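February 5, 2025

Back at the small parts table after the clear-out, and I am rather pleased with how it is coming along. The drawer we brought over from Givholm had everything tipped in together, push buttons on top of capacitors on top of goodness knows what, and I spent most of October promising I would sort it. Well, we have made a start at last! The rule is one blue bin for the switchgear and one for the capacitors, with plenty of room left in each for whatever else comes to light.

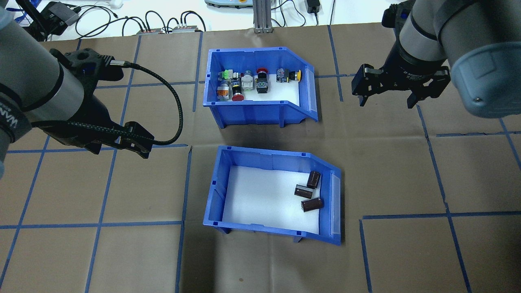
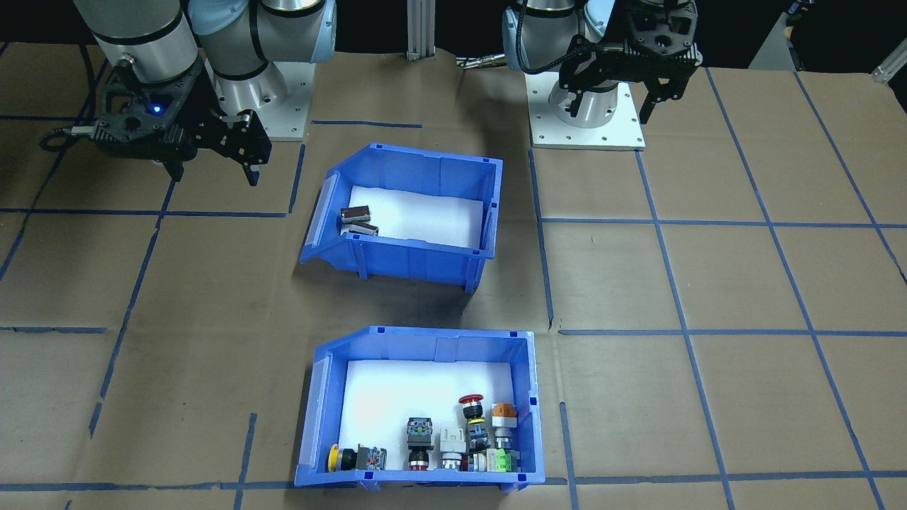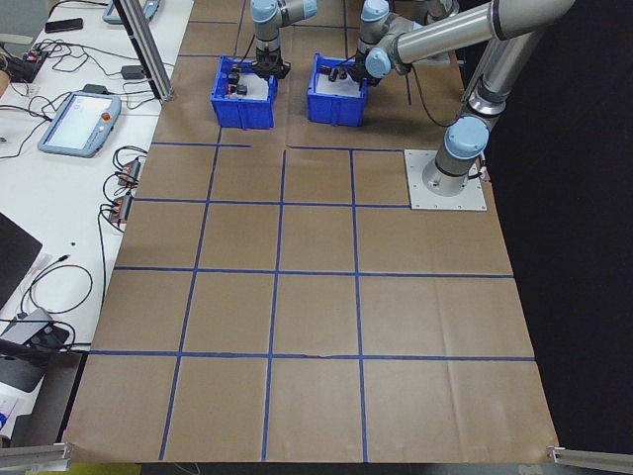 Switches and buttons in one bin, the small dark parts in the other.

I would still like proper labels on the bins before the Sesitz order arrives, as that will be some 3000 pieces and I know what we are like once the boxes are open. My own vote is for shelf numbers, 23 for the switchgear and 29 for the capacitors, to match the old Poulain stock list, so that anyone coming in cold can find their way (me included, on a Monday sort of morning).

The white lining was a good idea and I want to do the same for the resistor bins, where the little ones vanish completely against the blue. Must also ask Mususside whether they do spare lining in sheets, and look out the thick marker, which has wandered off again.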